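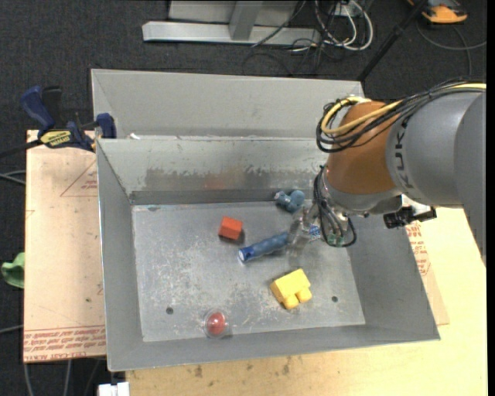
So we have a goalkeeper! I know, I know, I spent most of the last issue moaning that we'd start the spring half of the season with a teenager in the sticks and our fingers crossed, and then the club went and signed Luzius Pfister from Levska two days after I hit send. Serves me right.

He's on loan until the summer with an option to buy, and he's 31, so this is a fix for now and we'll worry about the rest later. I've watched him live twice. He's loud, he comes for crosses (sometimes crosses he has no business coming for) and he kicks it a mile. After the way we defended corners in November, I'll take loud.

He went straight in against Berge, in front of 3,194 of us, and the 1-0 flattered them. Pfister had one proper save to make, low to his left just before the break, and he spent the next minute yelling at Omid Kordestani for letting the shot happen. Omid yelled back. I loved it. Rhiannon Pugh, who sits in front of me and has seen a lot more keepers than I have, wants to see him deal with a wet pitch and a big striker before she says anything nice. Fair enough.

The goal was a scruffy one from a free kick, and I still couldn't tell you whose knee it came off. The club has given it to Gholamreza Amini, who celebrated like he meant it, so good for him.

That puts Jendville 6 points clear of the drop with a game in hand. Didance away is next, and the bus leaves from the south lot at noon. There are still a few seats going, so grab me at the gate or reply to this if you want one. Bring a hat, that away end has no roof!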